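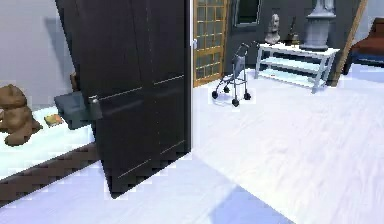
**Which thickness of the Ramby thigh sleeve should I order if I play two matches in one week?**

Take the 3 mm. It is the softer of the two models, it bends easily when you run, and most players can keep it on for a full match and the warm-up before it. The 5 mm is warmer and holds the muscle more firmly, but it is a sleeve for training and for the first weeks after you are back on the field.

# Ramby thigh sleeve

The Ramby is a compression sleeve for the upper leg, made for rugby, soccer and other sports with much sprinting and sudden stopping. It covers the hamstring from just above the knee to just below the hip. It is sold one by one, for the left or for the right leg, so please check the side before you pay.

We make it at Fodimholm in a small workshop, together with the Šindelář mill, which knits the outer fabric for us. The first version was sewn for the players of Moralton, an amateur rugby club. They asked for a sleeve that does not roll down when a player is tackled, and this was more difficult than we expected. The present version is the fourth one.

## What is different from the last version

- The top band is wider and has silicone dots on the inside, where before it had two thin lines.
- The seam moved from the back of the leg to the outer side. Players told us that the old seam was unpleasant when sitting on the bench.
- The size label is printed, so there is nothing sewn in that can scratch.
- The 5 mm model has a thinner panel behind the knee.

The colors are the same as before: black, navy and dark green. White is no longer made.

## Sizes

Measure around the thigh at the thickest place, standing, with the weight on both legs. Do not pull the tape tight.

| Size | Thigh |
|---|---|
| S | 46-51 cm |
| M | 51-56 cm |
| L | 56-61 cm |
| XL | 61-67 cm |
| XXL | 67-73 cm |

If you are exactly between two sizes, choose the bigger one for matches and the smaller one for short training. Props and second row players often need XXL even if they wear XL shorts.

## Technical data

- Fabric: nylon and elastane outside, neoprene core
- Weight: 86 g (size M, 3 mm), 160 g (size M, 5 mm)
- Length: 30 cm in all sizes, XXL 32 cm
- Washing: by hand or at 30 degrees, no softener
- Drying: in the air, not on a radiator

## What the sleeve can do and what it can not

A sleeve keeps the muscle warm and gives a feeling of support. It does not heal a torn hamstring, and it does not replace the exercises from your physiotherapist. If you feel a sharp pain in the back of the leg during a sprint, stop playing and take the sleeve off. We also ask you not to sleep in it.

Zuzana Krajčí, who cuts the patterns and answers our mail, gets many questions about wearing one on each leg. This is fine. Order one left and one right, and you get 10 percent off the second piece. The discount appears in the basket by itself.

## For clubs

From 10 pieces we print the club badge on the side panel at no extra cost. Please send the badge as a vector file - a photo of a shirt is not enough for us. Printing takes two weeks, and in April usually three, when many clubs order for the end of the season.

## Delivery and exchange

Orders paid before noon leave the workshop the same day. We do not ship on Saturday. A wrong size can be exchanged within 30 days if the sleeve was only tried on and not washed. For the exchange, put the order number in the bag and write the size you want on the delivery note.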